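3.2 Collecting the folding demonstrations

I'll start with the part of the project we got wrong first, as it shaped most of what came after. Our original plan for the Stoltach club entry was to teach the two-armed rig to fold tea towels on a hard bench. Tea towels are flat, they're square, and every team in our division was already doing them. We had a working towel policy by the middle of June and it was honestly a bit dull to watch. So we switched to kids' sports clothes, which have elastic in them and never lie the same way twice, and our success rate promptly fell off a cliff.

The rig itself stayed the same through all of this. Both arms are driven by leader handles that we printed ourselves (three goes at the trigger linkage, and the third one still squeaks), and the operator stands behind the robot and works from the head camera view on a monitor. I'd recommend the monitor to anyone trying this. When we let operators look straight at the clothes they made moves that depended on things the policy would never get to see, and the model had no hope of copying them.

We recorded 490 demonstrations over the semester and kept 305 of them. The ones we threw out were mostly dropped grasps where the operator got cranky and started again from a strange pose, plus a batch where the left wrist calibration had drifted and we didn't notice until the arvo. I still think we were too strict with the dropped grasps. A few honest recoveries in the training set would have done us good, and the team that came second in the McAlister round kept all of theirs.

Each demonstration had a limit of 35 seconds. That sounds mean, but it stopped people fiddling with the last corner, and it kept the episodes close enough in length that we could batch them without much padding. Operators swapped over after every tenth episode. Logging ran through Sillomeo, a little recorder one of our former members wrote, which stamps joint positions and camera frames against one clock. It fell over twice in the first week and then behaved itself.

The surface mattered more than any of us expected. On the bench, fingertips that came in too low simply stopped dead and tripped the current limit. On padding they push in a little, so the operator can get under an edge of fabric – lovely for grasping, awful for repeatability, because the depth of the push changes with where you press. We ended up recording on both and tagging each episode with its surface. Figure 2 is a head camera view with red shorts on grey upholstery and both grippers open.
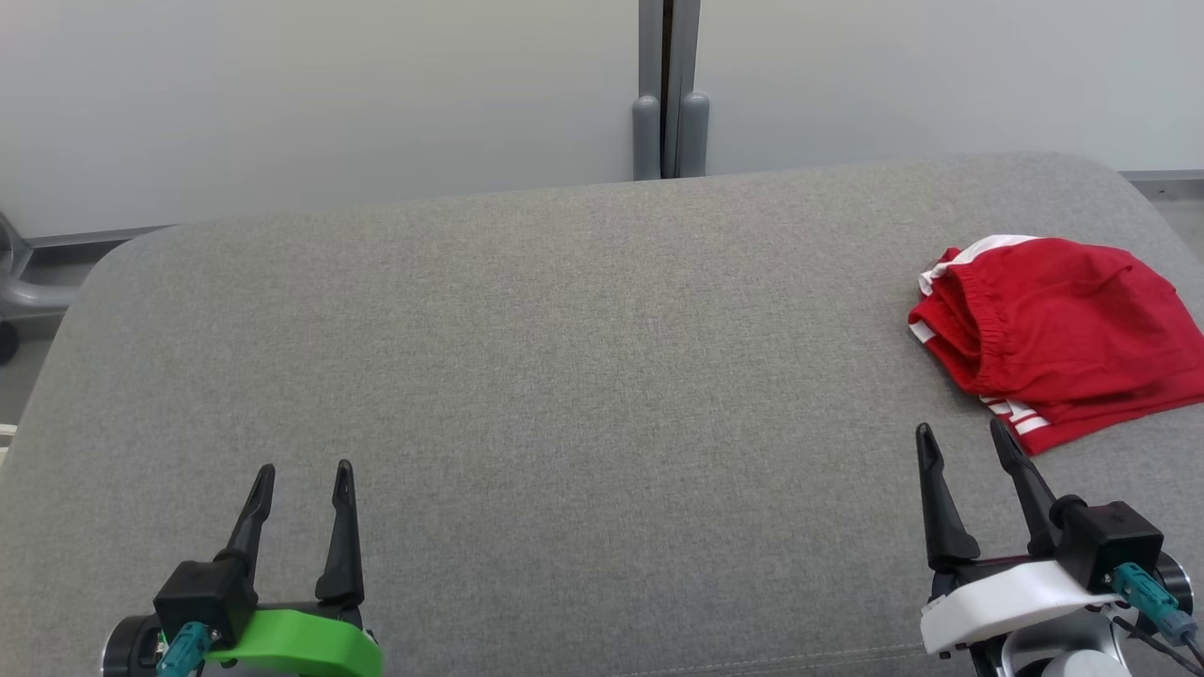 Why not just train on the padded surface and forget the bench? We tried that, and the resulting policy drove its fingers into the bench so hard that the safety stop cut in on most attempts.

Figure 2. Head camera view, soft surface condition. The fingertips of the right gripper are close to the striped hem.

Mixing the two surfaces fixed the worst of the pushing, though the policy remained more timid on the bench than our operators were. It would hover, have a think, and close on nothing. We got some of that back by adding the surface tag as an input, an idea we pinched from the Letier team's write-up, and Section 3.3 covers how the tag goes in and what we gave up to make room for it.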